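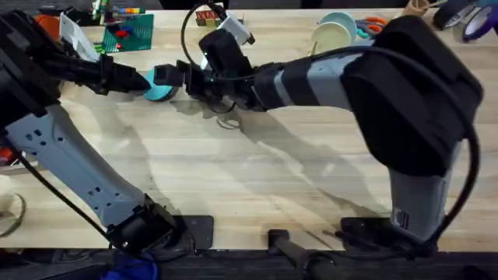
February 2020

Marchetti glue trials, continued. Skestholm sent the second tin of the hide glue with a note saying the first was "a weak batch." Maybe. I'd like to see a weak batch that fails only on the maple and holds fine on everything else.

Pulled the last of the Ilville joints this morning. 36 maple laps, end clamped, 60 minutes in the clamps as the label says. Best one let go at 1,363 newtons, worst at 194. With a spread like that I don't trust the average and I'm not going to write it down. If anyone quotes one from this page, it didn't come from me.

Rosalba Bassi thinks the stock was too cold when we spread it. Possible. The shop was chilly and the boards had been against the outside wall all weekend. But the Prakport joints came off the same wall and they were fine, so cold alone doesn't do it for me. 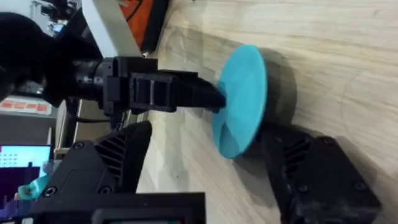 Other suspects: planer glaze (the knives are due, look at the shine on the offcuts), too much water in the pot, clamps too tight. I put clamps last. Everybody blames starved joints and I've broken open very few that looked starved.

Next round: half the maple scraped by hand, half straight off the planer, all warmed overnight. Same tin for both. No swapping tins midway, please, that's how we lost the last set.

Label also claims "full strength in a day." Leaving four laps until March to check. I expect they'll creep.

Need: new brush, thermometer that agrees with the other thermometer.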